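4월 작업 노트, 차고 2동 전장 벤치
주제: 저상버스 중문 재개폐 지연 및 USB 충전 포트 전원 이탈

1. 배경
Trornport 노선에 투입된 Woleck 저상 차량에서 중문이 닫히다가 이유 없이 다시 열리는 건이 계속 올라옴. 운전석 표시등은 정상, 고장 코드는 남는 차량도 있고 안 남는 차량도 있음. 정류장 정차 시간이 늘어나면서 운행 쪽에서 먼저 말이 나왔고, 정비 쪽 접수는 그 뒤에 들어왔다. 같은 차량군에서 2층 뒷좌석 USB 포트 전원이 끊긴다는 건도 있어서 한 번에 보기로 함. 두 건이 같은 원인인지는 아직 모름. 전원 분배함을 공유하는 구간이 있어서 의심은 해 볼 만하다.

2. 대상
차량 10대. 전부 같은 생산 묶음이고 도어 제어기는 Bautista 제품, 펌웨어는 출고 상태 그대로인 것이 대부분. 두 대는 작년에 제어기를 교체한 이력이 있어 따로 표시해 둠. 교체 차량에서도 증상이 나오므로 제어기 단품 불량으로 몰고 가기는 어렵다.

3. 벤치 시험 구성
중문 구동부 한 세트를 시험대에 고정. 제어기 전원은 안정화 전원 24V, 배선은 실차 하네스를 그대로 사용. 처음에 임시 배선으로 했다가 접지 경로가 실차와 달라져서 하루치 데이터를 버렸음. 다음에 하는 사람은 반드시 실차 하네스로 시작할 것.
감지 엣지는 신품 하나, 현장에서 떼어 온 것 하나. 현장품은 하단 고무 안쪽에 미세한 눌림 자국이 있고 저항값이 신품보다 낮게 나옴. 규격 범위 안이긴 하다.
기록은 도어 위치 신호, 모터 전류, 엣지 입력 전압 세 채널. 샘플 간격은 10ms로 맞춤.

4. 시험 절차
가. 신품 엣지로 개폐 200회 연속. 상온.
나. 현장품 엣지로 같은 조건 200회.
다. 현장품 엣지에 공급 전압을 22V까지 단계적으로 낮추면서 반복.
라. 분배함에 USB 회로 부하를 물린 상태에서 나와 같은 조건으로 반복.
중간에 모터 하우징이 70도를 넘으면 정지하고 식힌 뒤 재개. 나 시험에서 한 번 정지함. 정지 전후 데이터는 파일을 나눠 저장했으니 합쳐서 평균 내지 말 것.

5. 결과
가 시험은 재개폐 없음. 모터 전류 파형도 닫힘 끝단까지 고르다.
나 시험에서 닫힘 끝단 직전에 엣지 입력이 순간적으로 떨어지는 구간이 보임. 대부분은 제어기 필터 시간 안쪽이라 무시되고 넘어간다. 필터 시간을 넘긴 경우에만 재개폐가 발생했고, 그때의 동작은 현장 신고 내용과 일치함.
다 시험에서는 전압이 낮을수록 하강 구간이 길어짐. 23V 아래로 가면 확실히 늘어난다. 공회전 상태로 실내등, 냉방 팬이 다 켜진 차량이면 충분히 나올 수 있는 전압이다.
라 시험이 문제. USB 부하를 켜는 순간 접지 전위가 흔들리고, 엣지 입력에 같은 모양의 노이즈가 실림. 부하를 계속 물린 상태에서는 조용하고 켜고 끄는 순간에만 나온다. 승객이 기기를 꽂고 빼는 시점과 문 닫힘이 겹쳐야 하므로 현장에서 재현이 안 됐던 것도 설명이 된다.

6. USB 포트 건
포트 모듈은 Bernari 제품. 분해해 보니 입력 커넥터의 암단자 벌어짐이 있음. 표본이 적어서 전체 경향이라고 쓸 수는 없다. 진동 시험대에 올려서 커넥터를 손으로 옆으로 밀면 전원이 끊겼다 붙는다. 끊겼다 붙을 때마다 돌입 전류가 흐르고, 이것이 라 시험의 노이즈와 같은 파형이다. 즉 승객이 아무것도 안 해도 노면 충격만으로 접지가 흔들릴 수 있다는 뜻. 도어 건과 USB 건은 이 지점에서 만난다.
단자 재압착한 모듈로 바꿔 끼우고 같은 방식으로 흔들었을 때는 끊김 없음. 다만 재압착품은 하나뿐이라 추가로 만들어야 함.

7. 임시 조치안
분배함 접지 볼트 위치에서 도어 제어기 접지를 분리해 차체 접지점으로 따로 뺀다. 배선 길이가 늘어나므로 기존 클램프로는 고정이 안 되고 중간에 클램프 하나를 추가해야 함. 차체 접지점은 도장면을 벗기고 체결 후 방청 처리. 체결 토크는 정비 지침서 값을 따를 것.
필터 시간을 늘리는 방법은 보류. 증상은 가려지겠지만 끼임 감지 반응이 늦어진다. 안전 쪽 검토 없이 손댈 항목이 아님.

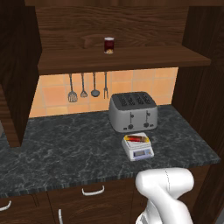 초안을 공유 폴더에 올린 뒤 오후에 받은 의견: 접지를 따로 빼는 것은 동의하지만 차체 접지점 후보 두 곳 중 중문 기둥 하단은 세차수가 고이는 자리라 피하는 편이 낫고, 기둥 상단 내장재 안쪽을 쓰면 배선도 더 짧아진다는 것. 재압착 모듈은 겨울철 조건에서도 한 번 흔들어 봐야 한다는 말도 덧붙어 있었음.

상단 위치는 내장재 탈거 시간이 문제라 처음에 뺐던 안이다. 다시 재 보니 점검 덮개만 열어도 공구가 들어감. 상단으로 변경하고 7번 항목의 배선 길이는 다음 판에서 고친다. 상단으로 가면 추가 클램프도 필요 없을 수 있음.

8. 남은 일
- 상단 접지점 접촉 저항 측정. 체결 직후와 진동 시험 후 각각.
- 재압착 모듈 추가 제작. 압착 공구 다이 번호 확인 후 진행.
- 저온 챔버 예약. 도어 구동부까지 넣을 자리가 안 나오면 USB 모듈만이라도 먼저.
- 제어기 교체 이력 차량 두 대의 접지 볼트 상태 확인. 교체 작업 때 와셔가 빠졌을 가능성 있음.
- Bautista 쪽에 필터 시간 설정값의 공차 문의. 실측이 문서 값보다 조금 짧게 나옴.
- 엣지 현장품 추가 확보. 눌림 자국이 고무 자체 문제인지 하단 브래킷 간섭인지 구분이 안 됨.

메모: 오실로스코프 2번 채널 프로브 접지 클립이 헐거움. 라 시험 첫 파일은 그 상태로 찍은 것이라 제외했고 파일명 끝에 x를 붙여 둠.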